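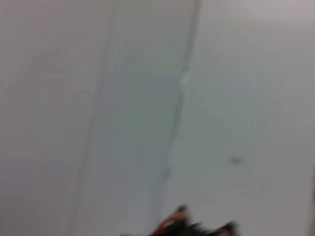

Interior walls and ceilings: yearly check before repainting
By Chang-ho Lim
May 2018

Go room by room in daylight with the ceiling lights off. Write the room name next to each item and mark it OK, Watch or Fix.

1. Hairline cracks over doors and windows.
Comment: Pencil a short line across each end. If the crack has passed the line by September, mark it Fix.

2. Panel joints and corner tape.
Comment: Press with a thumb. Tape that moves has let go and needs to be cut out — filler over the top will not hold.

3. Stains near pipes and vents.
Comment: Find the leak first. Stain blocker goes on after the area has been dry for 2 weeks.

4. Nail pops.
Comment: Set a new screw on each side, then drive the old nail in.

5. Old paint that flakes or chalks.
Comment: In a house built before 1978, test for lead before any sanding.

6. Smoke alarms.
Comment: Cover while sanding, uncover the same day, press the test button.

7. Ladder.
Comment: Feet, locks and rating label. Ours is rated for 250 pounds, tools included.

Last updated by Jin-sol Seok

Comments

Prarura: Does item 2 apply to plaster? Mine is all plaster upstairs.

Chang-ho Lim: No, tap plaster and listen for a hollow sound. Mark those spots Watch.

Dasteck: I had 4 nail pops in one hallway, all along the same stud.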